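Robotics and Automation Help > Grippers and End Effectors

Stock fingers or soft tips for picking up stretchy stuff?

Posted by butside_bench
Viewed 183 times

Trying to pick a gripper for a two-arm bench setup and going in circles. Job is dead simple on paper: soft bands and loops spread over a table, arm picks one up, drops it in a clear plastic bin. Different colours, different thicknesses, some lying flat, some tangled over each other.

Options are
- leave the stock angular fingers on
- Podimdale soft tips (the ribbed ones)
- Pearce parallel gripper, narrow jaw, the long stroke version

Budget is $2000 all up incl. freight, and I'd like some left for a second camera. Stock fingers are OK on the fat red ones. The thin ones lying flat I'm not sold on, they seem to want to slide under the tip. Table top is glossy too, dunno if that matters.

Table as it stands:

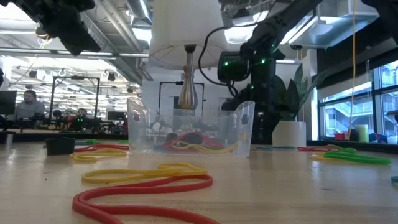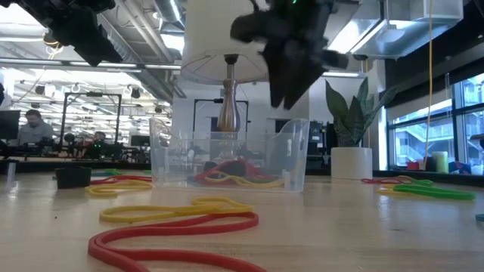
Page last changed: Friday, 4:40 pm

Controller is a Gresberg, older firmware, so whatever I buy has to talk to that. Main question is fingers but happy to hear if the camera is the real problem. Currently one fixed view looking across the table over the bin. Need to decide by end of January or the money goes back in the pot. Cheers

Anahera Tapsell

Did almost this comparison last year with hair elastics and O-rings. Short version, soft tips first, keep the stock fingers in the drawer.

Longer version. Ribbed tips are forgiving when you come in a couple of mm high or low. Hard fingers aren't, you either miss the thin ones or press into the table and the arm faults out. I ran 627 picks across both sets, same objects, same start poses, and nearly all the trouble with hard fingers was thin loops lying flat. Thick stuff, no difference worth paying for.

Two things to watch
Release. Soft tips are grippy, so a light band will hang off one finger when you open over the bin. Open wide, then a quick little sideways wiggle before you retract. Fixed most of mine.
Overlaps. Where you've got a yellow loop and a green one lying on each other on the right side, no finger is going to sort that out for you. Grab the end that's sticking out and drag first, then lift.

Pearce is a nice unit but the narrow jaw wants good aim, and with one fixed camera you wont have it. I'd put the change into a wrist cam before I put it into a fancier gripper. Also clear bin = awful for depth cameras. Stick a strip of matte tape along the rim if you're going to rely on depth at all.

gazza_plc

just get the pearce. never had a drama with ours

(we do cartons though)

tinlid

Can't speak to the tips but re Gresberg – check what firmware before you order anything. The older ones only give you open/close on the tool port, no position feedback, so you can't tell a thin band from an empty grip. Was a right pain for us. Update is free but it wipes your saved poses, so back them up. Ask me how I know.

Also throw a thin rubber mat or a bit of felt on that table. Cheapest thing you can try, lets the fingertip sink in a touch and get under the band. Do that before spending the 2000. If the stock fingers come good on a mat you've got your answer and two cameras.

butside_bench

Ta all. Mat tonight, will order the soft tips if it doesnt help. tinlid, it is the old firmware, bugger. Will post pick numbers for both once I've got a decent run of them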